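Trying out the Clirkov home robot simulator: my project report
Skenness Technical College, Intro to Robotics, fall project

What I set out to do

My project was supposed to be a real arm on a real bench, and then I priced one. So in October I switched to reviewing a simulator instead, and I'm glad I did, even if it ate my evenings. The product is called Clirkov. It's a paid download with a student license, and what you get is a two-armed robot with a gripper on each arm, a bunch of furnished rooms to put it in, and cameras on the head and both wrists. You drive it by hand or with a script, and it saves what the cameras saw.

I wanted to find out if somebody like me (some Python, one semester of mechanics, no robot experience at all) could go from installing the thing to having it do small household jobs on its own. I also wanted to know if the pictures it makes are good enough to use for the vision half of the course, where we have to write something that finds an object in a camera view.

I used the Marikar room pack for everything in this report. It's an add-on with lots of dark furniture, and it comes with the student license, so I figured most people in the class would end up with it too.

Getting it running

The installer is fine. The first launch is slow, and I mean go-make-a-sandwich slow, while it builds all the materials for the rooms. After that it opens in a reasonable time. My laptop has a midrange graphics card and it managed, with the fan screaming the whole way. I ended up dropping the shadow quality one notch, and you can see that in my screenshots if you look at the shading, where some of the shadow edges come out jagged like little saw teeth. On the highest setting it's nicer, but then the arms move like they're in syrup.

The manual is a mixed bag! The chapter on cameras is great. The chapter on the gripper is four paragraphs and a table, and the table has columns with no units. I worked out that the opening width is in meters after telling the fingers to open to 25 and getting an error message that just said "no."

Driving by hand

I started with keyboard control. You pick an arm, then nudge the wrist forward, back, up, down, and twist it. There's a key to open and close the fingers and another to swap to the wrist camera. My advice to anyone doing this after me is to learn the wrist camera first. I spent my whole first evening steering from the head camera and kept ending up a hand's width short of wherever I wanted to be.

The target I picked to practice on was a pale ball at the right end of a speckled slab. I liked it as a first job since it's light colored and everything next to it is black.
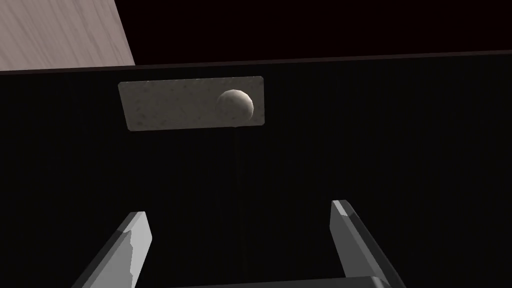 Figure 1. Lining up on the ball from the wrist camera, fingers open.

Lining up left to right was easy. Depth was awful. With one camera and a plain black surface there's nothing to compare against, so I'd creep forward, stop, swap to the head view, swap back, creep forward again. What finally helped was watching how much of the slab the fingertips covered as I got closer. Once I had a feel for that I quit swapping views so much, and my time per attempt came way down.

Something I noticed while practicing is that the fingers look different from one another depending on the wrist angle. One can seem much longer than the other in the view when the wrist is rolled a little. It threw me at first and I went looking for a setting I'd broken. I hadn't broken anything, I just needed to level the wrist. There's a key for that too, and it's on the second page of the shortcuts list, where I didn't find it for a week.

Scripting the same job

Driving by hand is fun, but the course wanted automation, so next I moved to scripts. Clirkov has its own Python library, and there's a free one called Cirow that sits on top of it and makes the commands friendlier. With plain Clirkov you're writing out the target pose as a list of numbers. With Cirow you can write something closer to "go to this, stop short by this much, close." I used Cirow for all the scored runs and I'd recommend it without any reservations except one, which is that it hides errors. If a move can't be done, it does the closest thing it can and keeps going, without a peep.

That bit me pretty hard. I had a script where the arm was meant to come up to the furniture, pause, and reach. I let it run while I ate dinner, and afterward I flipped through the saved wrist views and found the gripper nowhere near the job. 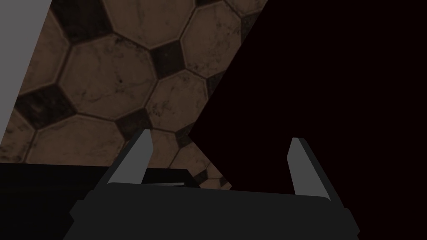
Figure 2. Wrist view from a scripted run, gripper open, tiled floor on the left.

Very nice tiles, though! I'm serious, the floor is one of the best-looking things in the Marikar pack. It's the old octagon pattern with the small dark squares in between, and the tiles have cracks and smudges on them like somebody's lived there for years. If the vision assignment had been "find the floor" I'd have been done by lunchtime.

The fix was one line. Cirow has a strict mode, and in strict mode it stops and complains when it can't reach a pose. I have no clue why that isn't the default. I turned it on and left it on, and I also added a check of my own that compares where the wrist ended up with where I'd asked it to go.

The door job

For my second task I wanted something bigger than a ball, so I chose a cabinet door. The idea was to reach for a small handle with the right arm and keep the left arm up and out of the way. Two arms sounds like twice the fun and it's mostly twice the chances to bump into yourself. I had the left elbow hit the robot's own body more times than I'd like to put in a graded report.

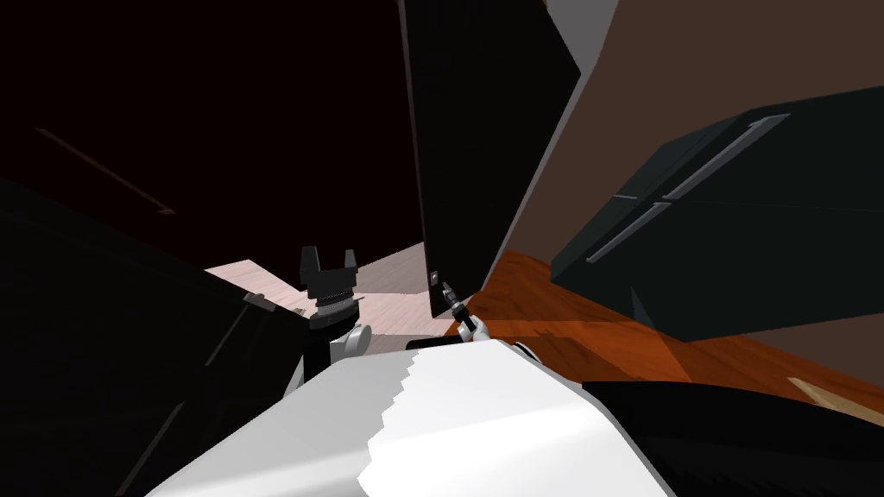

Figure 3. Head camera during the door task. Right gripper near the small handle, left gripper raised.

I really like the head camera for this one. You get the white body at the bottom, both arms reaching out, and enough of the room to know where you are (dark cabinets, the wood floor, the maroon wall behind). The arm farther from the job stays in view, so you can catch a collision coming. What the head camera isn't good for is the last little bit of the reach. The handle is tiny from up there, and the black door gives you nothing to go by. My script ended up using the head camera to choose a starting pose and the wrist camera for the final approach, and that split worked better than either one alone.

The door itself behaves well. It has some drag to it, it swings on a proper hinge, and if you pull at a silly angle the fingers slide off the handle the way I'd expect them to. I tried a few friction values to see if I could cheat. You can, a bit, but then the gripper sticks to everything it touches.

Scores

I ran each task 25 times from slightly different starting poses, with strict mode on. I called a run a success if the fingers closed on the target and stayed closed for 3 seconds. For the door, it also had to move.

Ball: 11 out of 25 with my first script. I know. Almost all the misses were depth, with the fingers shutting in front of the ball. After I changed the script to stop, look, fix the depth and then go, it got a lot more reliable, but I ran out of time to do a full second set, so I'm not going to quote a number for it.

Door: it did better than I'd feared, and when it failed it was usually the starting pose that was bad, with the arm stretched out too far to finish the pull. I didn't log the first few runs correctly, so I've left the door score out of my final table too. Lesson learned, log from the very first run, even the ones you think are warmups.

Pictures for the vision assignment

I exported 2000 wrist camera views from my runs and used them to train the little ball finder we built in lab. The export tool is quick and it names the files in a sensible order. It can also write out where each object is in the view, and that saved me days of clicking.

My complaint is variety. The ball is cream colored and most of what's behind it is close to black, so my finder got very good at "light thing on dark thing" and not much else. When I tried it on other objects in other rooms, it fell for anything pale, including lampshades. The close-up views turned out to be the most useful ones for training, the kind where the gripper is right up at the ball and there's some clutter past the ledge in the background.
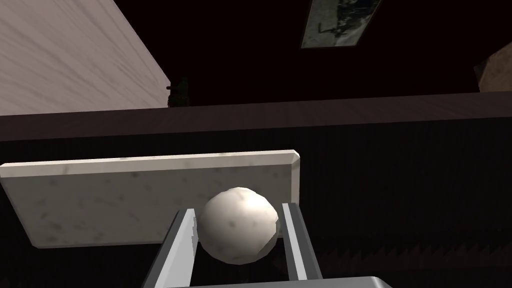 I'd tell the next person to change the lighting between runs. There's a slider for it and a script command, and I didn't touch either one until the last week. Moving the light changes which side of an object goes gray, and my finder needed to see a lot more of that than I gave it. I'd also mix in a second room pack if the budget allows. Marikar looks great but it's moody, and a brighter kitchen would have given me a fairer test.

Other stuff I ran into

The replay viewer forgets your camera choice every time you open it.

Saving a room after you've moved furniture makes a full copy, so my drive filled up fast. Delete the old ones.

Surfaces are made of flat polygons up close, so a ball isn't perfectly round. I wondered if that would mess with the grip and I never saw it matter, but I didn't test it carefully.

Support answered my email about the gripper table the next morning with the missing units. The manual still hasn't been updated as of this writing.

Would I buy it?

With the student license, yes. I'd buy it again for a class like this one, and I'd install Cirow the same day and switch on strict mode before doing anything else. At the full price I'd want a better gripper chapter and a depth view from the wrist camera, which right now is only on the head. If I had that depth view, I think the ball score would look very different.

My scripts and the run logs (the ones I remembered to keep) are in the class folder under Clirkov. The script for the ball task is the cleaner of the two. The door one works, but please don't grade me on the comments in it.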